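4th October

Glue tests, day 2. Predwood strips out of the clamps this morning, 26 of them. Kadska glue on half, Gronex on the rest. Broke 4 before lunch just to get a feel for it. Kadska ones let go in the wood, clean joint line still holding. Gronex peeled right along the glue on two of the four. Not enough to say anything yet but I don't love it.

Heater was off overnight again so the room was cold when I got in. Gronex tub says it wants warmth. Might be the whole story. Redo that batch with the heater on before blaming the glue.
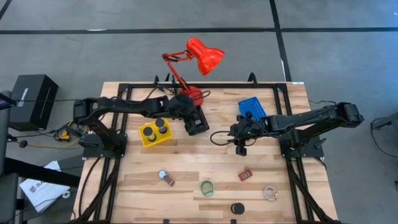 Clamp time — I wrote 90 minutes on the sheet but the last batch got less, I was rushing to get the saw free. Marked those with a pencil cross on the end grain. Don't mix them in with teh others.

Lyons order still not here. Was supposed to be the wide brushes and more wax paper. Using the old brushes till then, they shed hairs into the joint. Picked out what I could.

Old notes from March say to scuff the strips before gluing. Didn't do that this time, forgot. Next batch half scuffed, half not, same glue, same clamp time. Label both ends, one end always gets cut off and then its anyones guess.

Tomorrow: break the rest, weigh the scraps, call Lyons. Sweep under the saw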